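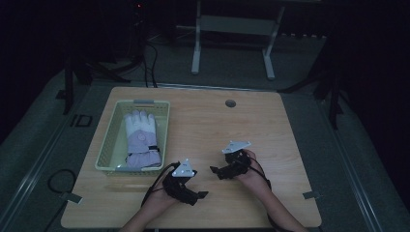
# Winter Gloves and Baskets – the Aliro sorting set

Welcome, and thank you for stopping by! This folder holds the pictures, notes and labels we put together while sorting a very large pile of winter gloves and mittens for the Aliro lending closet. It started as a way for us to remember which glove was which, and then it grew, the way these things do, until other people began asking if they could have a copy. So we tidied it up (a bit) and wrote this page to go with it.

The lending closet lends out cold-weather clothes to families in Drasness and Hidov who need them for a season or just for a weekend in the snow. Gloves are the hardest thing we handle. Coats hang up and boots stay tied together by their laces, but a glove will part from its partner the minute you look away, and then you have a lone left hand in size medium and a long evening ahead of you.

## What's in the folder

- `pictures/` – 1218 pictures of gloves, mittens and liners on the sorting table or in baskets
- `labels.csv` – one row per picture, with the columns explained further down
- `pairs.csv` – which glove goes with which, as far as we could work it out
- `notes.txt` – odds and ends written down as we went along, not in any great order

There are nearly 800 separate gloves in all. Some appear more than once, usually when we had second thoughts about a color or found the partner later on. We left the repeats in and gave them the same `item_id`, so please group by that column if you want each glove to count only once.

## The columns in labels.csv

| Column | What we put in it |
|---|---|
| `item_id` | Our own number for the glove |
| `kind` | glove, mitten or liner |
| `padded` | yes, no or unsure |
| `main_color` | The color that covers the most of it |
| `second_color` | Left blank if there isn't one |
| `cuff` | short, wide or knit |
| `strap` | yes or no |
| `in_basket` | yes, no or partly |
| `pair_status` | matched, single or waiting |

Colors gave us more trouble than everything else together. Take the padded glove in the yellow-green basket at the top of this page: lavender on the hand and the cuff, with the fingers a whitish, pale gray shade. We put `lavender` as the main color and `light gray` as the second, and somebody else might fairly write `white`. If you are searching for a pale glove, try both words before you give up. The cuff on that one was easier (it went down as `wide`), and so was the strap, a short black one at the wrist.

We use `lavender` for pale purples and keep `purple` for the darker ones. In the first batch from October we had been using `lilac` as well, and a few of those may still be hiding in there. Sorry about that!

## How we sort

If you'd like to sort a pile of your own along the same lines, you are very welcome to borrow our routine.

1. Clear a good stretch of table before you begin. You want room to lay two gloves side by side and compare them.
2. Take one glove at a time and turn it palm down.
3. Check the cuff, the hem and any strap or cord. Two gloves can look like twins across the fingers and turn out quite different at the wrist.
4. Lay it in a basket with the fingers pointing away from you. Padded gloves go in flat – folding makes them spring open again and take up twice the room.
5. Write the row in the spreadsheet before you pick up the next one. We skipped this step one afternoon and spent the following one paying for it.
6. Put matched pairs together with a clothespin through both cuffs.

We like plastic baskets with holes in the sides and a handle at each end. They wipe clean, they let the air in, and two people can carry a full one down the stairs.

## Known gaps

Children's gloves are thin on the ground in this set, as most of them were out on loan while we worked. There are 70 rows where `pair_status` is still `waiting`, and 3 pictures were never labeled at all. Size isn't recorded anywhere. The tags had mostly been snipped out or washed to nothing, and our guesses didn't agree well enough to be worth keeping.

## Using it

Please use the set however you like for teaching, sorting projects or your own tinkering. A mention of the Escobedo Street sorting room would be lovely, and if you correct any labels, do send them back to us so that we can fold them in.

Last updated February 2022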